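Grisstead Food Trail: Progress Report to the Drusine Fund
Prepared by Begoñe Calvo, project lead

Where we are

The trail is on schedule apart from one leg, which is explained further down. The walking route through the old market quarter is fixed, the stops have signed their letters of agreement, and the printed guide is with the designer. We have spent less than planned on signs and more than planned on translation.

As agreed in the grant letter, this report covers the route, the stops, the guide and the money. Visitor numbers will come in the next one, after the trail has been open for a full season.

Route

The trail starts at the Tokberg ferry landing and climbs to the covered market by way of Mill Stairs. We dropped the riverside path after walking it at lunchtime with a stroller. The pavement is broken near the boatyard and the town has no date for repairs. The new line adds a short hill but passes two more bakeries, both of which wanted to be included.

Visitors can still do the whole route between breakfast and mid-afternoon. Most of the kitchens close at 3, so the guide tells people to start by ten and gives the last ferry back.

Stops

The market stalls were the easiest to sign up. The fish counter will sell a half portion of the smoked eel on rye to trail visitors, and the cheese stall has put together a small plate with pickled plums. The Carrasco bakery will do its seed rolls in a paper bag with butter. They asked us not to promise the almond cake, which sells out before nine on most mornings, and we have taken it out of the draft.

The sit-down stops took longer. One restaurant on the square withdrew when its lease came up. We replaced it with the soup kitchen behind the chapel, which has a bigger room and serves barley soup all day. The portions are large for a tasting route, so we are still talking to the cook about a cup size and a price.

Guide and translation

Efthymia Panagiotou has written the English text and checked the dish names with each stop. Several had to be redone. The local word for the soured cream used in the soups has no good English match, so we kept it and added a line on how it tastes. The first print run is 300 copies, with 100 of them held back for the ferry company.

Allergy notes were not in the original plan. Two of the stops asked for them, and we have added a short table at the back.

Money

Signs came in under budget because the town let us use existing posts. The saving has gone to translation. We are not asking for any change to the total. The second payment has been received and the third is due once the guide is printed.

What is late

The evening leg is not ready. It depends on the wine bar in Tokberg getting its terrace license, and the hearing was put back. If it is refused, we will open with the daytime route only and come back to the fund with a separate proposal.

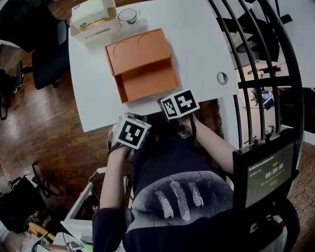 Grisstead, August

Next steps

Proofs of the guide go to every stop for checking. The stops have two weeks to send corrections, and prices will be fixed at that point for the whole season. Posts on Mill Stairs will be marked after the proofs are back, in case a stop changes its entrance.

We would like the fund's logo in its current form for the back cover, along with the wording you want beside it. Please send both to Begoñe Calvo at the project office. The next report will follow at the end of the season.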